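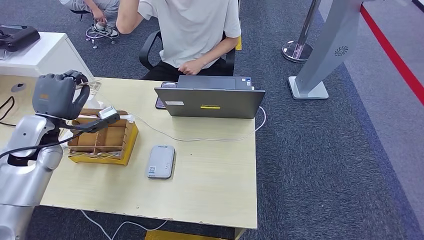 Ticket 104: Shared mailbox shows old messages as new, and replies go out two times

Opened by: Lovely Lumanlan, Skistley front office
Assigned to: Erhan Aydoğan
Opened: 18 July 2022
Status: Closed
Priority: Normal, changed to High by Firdevs Karakaya

Problem as reported

Since this morning the bookings mailbox shows messages from last December as unread. We mark them as read and after a few minutes they are unread again. Also two customers have phoned to say they received the same answer from us twice. We have not changed anything on our side. The mailbox is used by five people, three in the front office and two at the Bartoš warehouse. We all use the Plutarix mail program on the computer, and Bülent also has it on his phone.

Please help quickly if it is possible, the customers are starting to be confused.

Lovely

Reply, Erhan Aydoğan

Hello Lovely, thank you for the clear report. Before I change anything I would like to know some things:

Does it happen to all the old messages or only to some?
Is the second copy of the reply also in the Sent folder, or do you see only one there?
When somebody opens the mailbox in the browser and not in the program, is it the same?

Please do not delete anything for now, also not the messages which look like duplicates.

Reply, Lovely Lumanlan

It is only some of the old messages. I looked at the list and they are all in the folder called Winter Bookings, there are 25 of them. In the Sent folder I see two copies of the reply, with the same text, and the second is four minutes after the first. In the browser I see also unread, the same as in the program.

Reply, Erhan Aydoğan

Thank you. If the browser shows it too, then the change is saved on the server, and it is not only a display problem in one program. Something is telling the server again and again that these messages are unread. Normally this is one program on one device with an old copy of the folder, which believes that its copy is the correct one.

I did the following on the server side:

Checked the quota of the mailbox. It is fine.
Checked the rules. There is one rule which moves messages from the Tilano order form to a folder. It is old and it does not touch the read status.
Checked the clock of the mail server. Correct.
Rebuilt the index of the folder Winter Bookings. After this the 25 messages were shown as read for a short time, then they went back to unread.

So the rebuild has not helped. The next step is to find which device it is. Could everybody please close the mail program completely at the same moment, including the phone, and then open it again one by one, with a wait of five minutes between each person? Write down when each person opened it, please.

Reply, Firdevs Karakaya

I am raising the priority. A third customer received a double reply, and this one had a quote in it. She asked us if she has to pay two times. I have written to her and explained.

We can do the test after lunch when it is quiet. Lovely will organise it for the front office and I will telephone Bülent and Taner at the warehouse.

Reply, Lovely Lumanlan

We made the test. The result is:

All closed, waited: messages stay read.
Firdevs opened: still read.
I opened: still read.
The third computer in the front office opened: still read.
Bülent opened, computer and then phone: still read.
Taner opened: nothing for two or three minutes, then all 25 became unread.

After that a reply was sent again by itself to one customer. It was a reply that Taner wrote in the morning. So we think it is Taner's computer, but he says that he has done nothing special with it.

Reply, Erhan Aydoğan

Very good work, this saves a lot of time. Taner, please keep the mail program closed for now and use the browser for the shared mailbox. Nothing will be lost.

Can you tell me these things when you have a moment:

The version number of Plutarix. You find it in the menu Help, then the last line.
If the bookings mailbox appears one time or two times in the list on the left.
If there is anything in the Outbox.
If the computer was repaired, replaced or restored from a backup recently.

Reply, Taner Ekinci

Hello, sorry for the trouble to everybody.

Version is 17. The mailbox is there two times, one is called Bookings and one is called Bookings (1). I thought the second one was for the warehouse. In the Outbox of the second one there are three messages in grey letters, I can not open them.

The computer was not repaired, but last week I got a new profile because the old one was very slow to start. My colleague copied my old files to the new profile so that I would have my signature and my contacts.

Reply, Erhan Aydoğan

This explains it, I think. When the files were copied, the old settings for the shared mailbox came with them, and then the program added the mailbox a second time by itself when Taner logged in. Now there are two connections to the same mailbox from one computer. The second one uses the old copy of the folders. In that old copy the December messages were not yet read, and it sends this status to the server each time it connects.

The double replies have the same cause. When Taner sends a reply, both connections take it. The first sends it at once, and the second puts it in its own Outbox and sends it at the next connection, some minutes later. I can not say yet why Firdevs had a double reply from a customer that Taner did not write to. Firdevs, can you check who wrote the quote?

Reply, Firdevs Karakaya

I checked. The quote was prepared by me but Taner pressed send, because I was on the telephone. So it was from his computer too.

Reply, Erhan Aydoğan

Then everything fits. Here are the steps for Taner. Please do them in this order.

1. Disconnect the network cable and switch off the wireless.
2. Open Plutarix. It will complain that there is no connection, please close this message.
3. Go to the Outbox of Bookings (1). Select the three grey messages and press Delete. If the program refuses, press Cancel Sending first and try again.
4. In Account Settings, choose Bookings (1) and press Remove. Answer Yes to the question about local data.
5. Close the program.
6. In your profile folder, rename the folder "mailstore" to "mailstore-old". Do not delete it yet.
7. Connect the network again and open the program. It will download the mailbox fresh. With the size of this mailbox it can take half an hour.

When it is finished, please look if the mailbox is in the list only once.

Reply, Taner Ekinci

Step 3 worked only the second time, with Cancel Sending like you wrote. Step 6, I had two folders, "mailstore" and "mailstore.bak". I renamed only the first one, I hope it is right. The download is finished and now I have only one Bookings.

My signature is gone but I can write it again.

Reply, Erhan Aydoğan

Yes, it is right, the .bak folder is not used by the program. For the signature, there should be a file "signature.txt" in mailstore-old. You can open it and copy the text.

I marked the 25 messages as read from the server. Lovely, please watch the folder and tell me if any of them changes again.

Reply, Lovely Lumanlan

We watched it until closing and the next morning also. All are still read. We sent several replies from all computers and every one was sent one time only. Bülent tested from the phone too.

One more question, can we now delete the duplicate replies in the Sent folder? They make it hard to search.

Reply, Erhan Aydoğan

Yes, you can delete them now. Please keep the first copy of each and delete the later one, so the time in our records is the same as the real time.

Taner can delete the folder mailstore-old after two weeks if he misses nothing.

Internal note, Erhan Aydoğan

Cause: profile copied by hand including the mail store, shared mailbox connected twice.
Solution: second account removed offline, local store rebuilt.
To do: add a line to the instructions for new profiles, that the folder mailstore must not be copied. Only signature.txt and the contacts file. Done, sent to Firdevs to read because she makes the profiles for the warehouse when I am away.

Ticket closed by Erhan Aydoğan with agreement of Lovely Lumanlan.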